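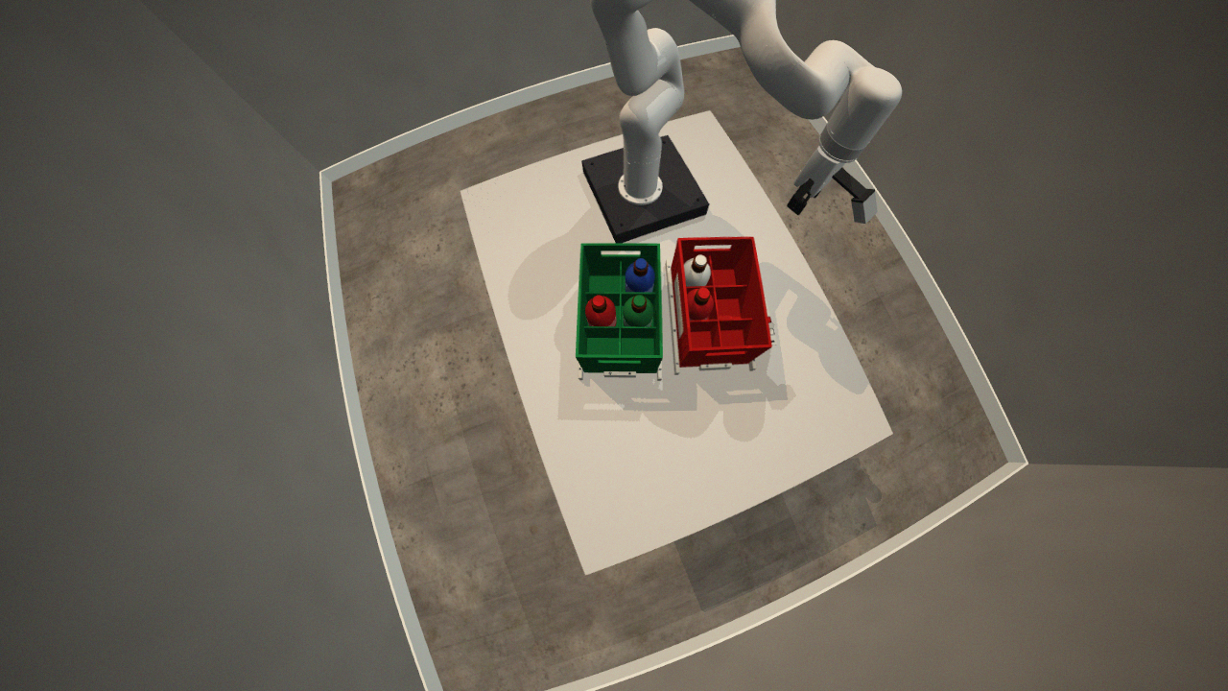
Crate task in sim, arm parked, gripper open

wcabrera
February 27, 2024
Teleoperating this one with a handheld controller. Bottles go from the green crate into the red crate. I have 422 demos saved and the policy still closes its fingers beside the neck. Do I record more or change how I record?

K_Cele
Change how. If you always start from the same parked pose it only learns one approach. Move the start pose every time and vary which slots are filled.

palani19
Disagree. 422 is thin for six-slot crates. We had 1,112 before ours was any use, all from one start pose.

K_Cele
And did yours cope when someone moved the crate?

palani19
No, but ours was bolted down.

edith_f
Which camera view do you drive from? With the red bottle in the red crate I would struggle to see the cap from any distance. I bet your worst demos are that one.

wcabrera
One view, from the front and above. And yes, I fumble the dark red one a lot - I kept those in.

edith_f
Take them out, or at least trim the pauses. It copies the hovering.

palani19
Trim, fine. I'd still record more.

wcabrera
Trimming tonight, then 19 new ones with the start pose moved.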